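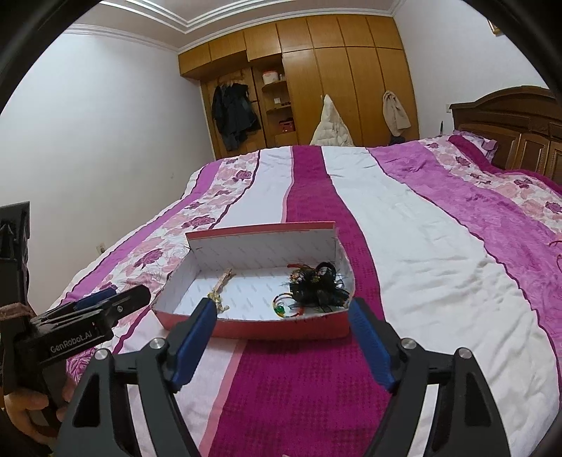
Hair stuff, finally. Been putting this drawer off since October and it took most of a morning, so the gallery starts with it and the rest gets added when I get to it. Rules were simple: everything comes out, everything goes in a box with no lid, and whatever doesn't fit gets argued over. The red and white box won. Shallow, bright inside, so the black things can't hide at the bottom the way they did in the drawer. The black pile on the right is the hard part, all ruffles and loose threads, still tangled, will need a proper sit down with small scissors. Gold one on the left gets room to lie flat.

Last updated: Wed 23 November

Some notes to go with it, in no order.

The bed is the best table in the apartment. Striped and floral spread, good for working on, bad for finding a dropped bobby pin. Lost two already. Shake it out before anybody sleeps there.

The ring with the green bead: bracelet or hair thing? Dark, yellow, red, thin as anything. I had it down as a bracelet. Rania Darwish says she wore one like it around a bun for a whole summer. It stays in the box til somebody claims it.

Gold with the knotted end. Mine, from my cousin's engagement party. Don't roll it up!! The ribbon part creases and then you are ironing a hair accessory at eleven at night, ask me how I know.

Black ruffles, the keep or toss question. Abla Bataineh votes keep, cut the threads, done. Mirjana Golob votes toss the worst ones and buy new. I'm with Abla for now. If the ruffle is torn through it goes, if it's only fraying it stays. Pull from the loop, not from the fabric, or you make it worse.

That short red bit by the pile, cord or band, don't know what it came off of. Leaving it in with the rest in case the other half turns up.

What the drawer had in it that was NOT hair stuff: a Roltura tape measure, batteries, a key, birthday candles, the instructions for a fan we gave away. Key doesn't fit anything here. Karim tried all the doors.

Where the box goes. Was going to be the wardrobe, top shelf, but then I'd need the stool every morning and it would all be back in the drawer inside a week. So dresser, left side, next to the lamp. Low front so you can reach in.

Things I would do diffrent. Start with the black ones when you still have patience. Put a towel down first. Don't try on every single thing in front of the mirror (forty minutes gone).

Still to do: scarves, belts, the earring situation, Karim's drawer of cables which he says is "already sorted". It is not. Pictures of those as they happen, scarves probably first becuase they're already on the chair.

If you've got a good way to store the stretchy ones so they don't knot, put it in the comments. Somebody said a paper towel tube, somebody else said a carabiner. Have a tube, will try it on the weekend.

Filed under: Small Spaces, Drawers & Boxes, Bedroom
300 views
Shares 6
Comments 11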